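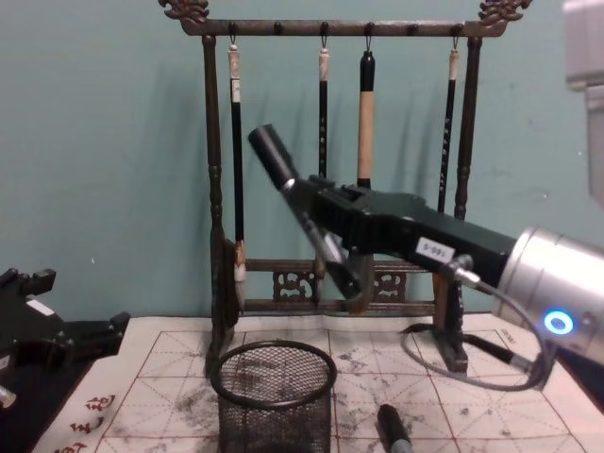

Four weeks with the Prernard trainer app now, whole agency on it, so here are my notes. Short version – good for product knowledge, weak on everything after the quiz. Longer version below, typed between calls, sorry.

## What it is

Microlearning for travel agents. You open it on your phone, pick a destination or a supplier, watch a short clip, answer a few questions, get a badge. We paid for the small office plan. Setup was quick. Invites went out before lunch and most of the team was in by closing.

## The good

- Lessons are short. Really short. I did one on rail passes while on hold with an airline.
- Works offline once downloaded. Big deal for our people on fam trips.
- Visa and baggage stuff is in plain English. New hires liked that.
- Search is fast and forgives bad spelling (lucky for me).

The river cruise track is the best thing in there. Cabin types, what's included, who tips who, which ports mean a long walk. I sold a Weltberg sailing the day after finishing it and didn't have to call the supplier desk once.

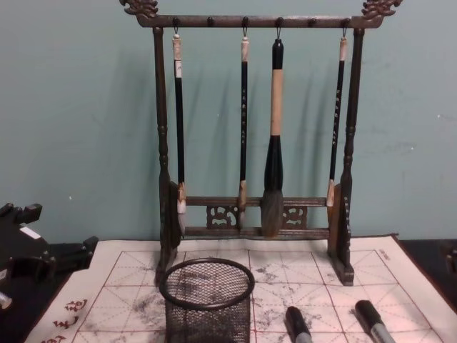

The special interest section is where I had high hopes, becuase that's where our margin is. Craft holidays, cooking weeks, painting trips, that kind of thing. Content is thin. The calligraphy tour lesson spends its whole time on flight connections and says nothing on what people will do all day. A client who books that wants to hear about the class – dark wood rack with carved dragon heads on the ends, brushes hanging off the pegs, the practice cloth you write on with water. Give me that and I can sell it. I got a slide on transfer times. Same with the pottery one.

## The not so good

Quizzes repeat. By week three I was getting the same questions in the same order, and you can pass by remembering that it's the second answer. Badges don't mean much after that.

Manager view is slow and the export is a mess. Names in one column, scores in another file, no dates. I gave up and kept my own sheet.

Notifications. So many. Turn them off on day one.

Also no way to add our own lessons on this plan. You need the bigger one, and for an office our size thats hard to justify.
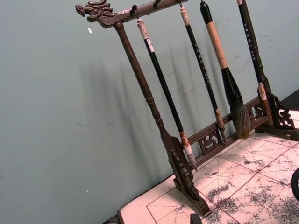
Titilayo Ojo disagreed with me on the quizzes when I passed this around the office. Her view was that the repeats helped, she failed the fare rules one twice and now knows it cold, and she'd take boring questions over the long webinars we used to sit through on Igwe. Fair enough. She does sell more air than I do.

## Would I renew

Probably, small plan, one more year. If they fix the export and put some meat on the special interest tracks I'd look at the bigger one. Newer agents will get the most out of it. If you've been selling twenty years, borrow a login and do the cruise track first.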